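遅れて届く日本語版と、翻訳の時間について

海外で発売されたゲームの日本語版が、原語版から半年、一年と遅れて発売されることは、いまも珍しくない。発売元が説明を求められ、待つ側が不満を述べるというやりとりは、業界の年中行事に近いものとなっている。本稿では、この遅れを一律に短縮すべきだとする近年の主張に対し、異議を申し述べたい。

携帯機向けの戦術RPG『Medanlow』を例にとる。同作の会話文は1,141の場面に分かれ、登場人物の呼称は相手との関係に応じて6段階に変化する。原文では二人称の使い分けと語尾のわずかな違いによって示されるこの変化を、日本語でどう処理するか。方針が定まらなければ、一場面たりとも確定稿にはできない。

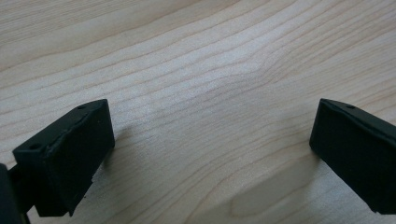
同時発売を優先する場合、翻訳は開発と並行して進められる。訳者は結末を知らないまま序章の台詞を訳し、後に設定が変更されれば、すでに収録を終えた音声との食い違いが生じる。修正に充てられる期間は短く、字幕のみが差し替えられることも多い。購入者の手元に届くのは、早いが継ぎ目の見える作品である。

もとより、遅れには代償が伴う。発売前に物語の核心が動画や掲示板で広まり、熱心な愛好者ほど原語版を先に購入してしまう。日本語版の販売見込みが2,000本に満たないと判断されれば、企画そのものが取り下げられる。小規模な発売元であるPikbyのような会社にとって、待たせることは経営上の危険にほかならない。

それでもなお、筆者は翻訳の工程を削ることに賛成しない。削られるのは多くの場合、最後の通し確認である。戦闘中の短い掛け声、道具の説明文、町の住人の何気ない一言は、表計算の一覧の上で読むかぎり問題が見つからない。実機で最初から遊んだときに初めて、同じ人物の口調が章をまたいで変わっていることに気づくのである。 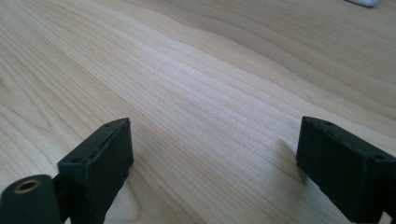

アナトール・ルノー(Anatole Renaud)
Jotside 論説委員

発売元に求めたいのは、日程の短縮よりも情報の開示である。延期の告知には「品質向上のため」という定型句が用いられることが多いが、訳出、音声収録、審査のいずれの段階にあるのかが示されるだけで、待つ側の受け止め方は大きく異なる。Lefèvre社は1月の告知において、全50章の進捗を工程別に公表した。発売日そのものは動かなかったものの、購入予定者が判断の材料を得たことの意義は小さくない。

あわせて、訳者名の表示についても改善を望む。スタッフロールに会社名のみが記される慣行は、作品の文章に責任を負う者を見えにくくする。書籍の翻訳では訳者名が表紙に載ることが通例であり、長大な文章を抱えるRPGにおいて同様の扱いができない理由は見当たらない。各社には、次の日本語版の発表に際し、工程表と訳者名の双方を公式サイトに掲載することを検討されたい。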